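The table that will see you out

Every January the furniture adverts start promising permanence. Bronoveck, which sells flat-packed dining tables from a shed outside Jotthorpe, calls its new range "heirloom ready". The dearest one costs £609. The guarantee lasts five years, a short life for an heirloom.

I asked the company what the phrase meant. A reply came back with the word "journey" in it twice and no answer. 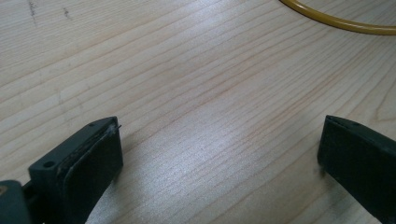
Pale grain and a slight gloss: the look that sells.

Dilwyn Gwilliam has repaired furniture for most of his working life and doesn't think much of the new interest in things that last. "People want old age without the marks," he told me. His customers ask for a table their grandchildren will use, then ring up in a panic over a ring from a mug. He charges £600 to strip and refinish a big one and tries to talk most of them out of it.

The trade has an answer, naturally. Rukinix sells a care plan for wooden furniture, paid for monthly, with a bottle of oil in the post every so often. I read the terms. Scratches are covered if you report them within four days, and "gradual wear" isn't covered at all. I struggle to think what else happens to a table. 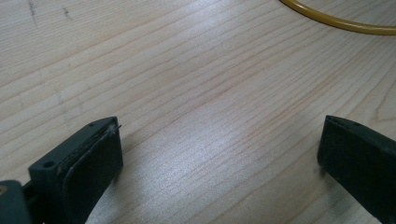 Wear is the thing all these promises dance around. Eustaquio Alvarado, who grew up in Xolalpa and now teaches evening classes in joinery, thinks buyers have been trained to see damage where there is only use. Take two small dark marks near the edge of a pale tabletop, like the ones here. A care plan would want a claim form. Alvarado would want his dinner. I'm with him, up to a point, though he has never had to sell a table second-hand to someone who turned up with a torch.

As for Bronoveck, the range is still on sale and so is the slogan. The small print now says "heirloom" describes a style.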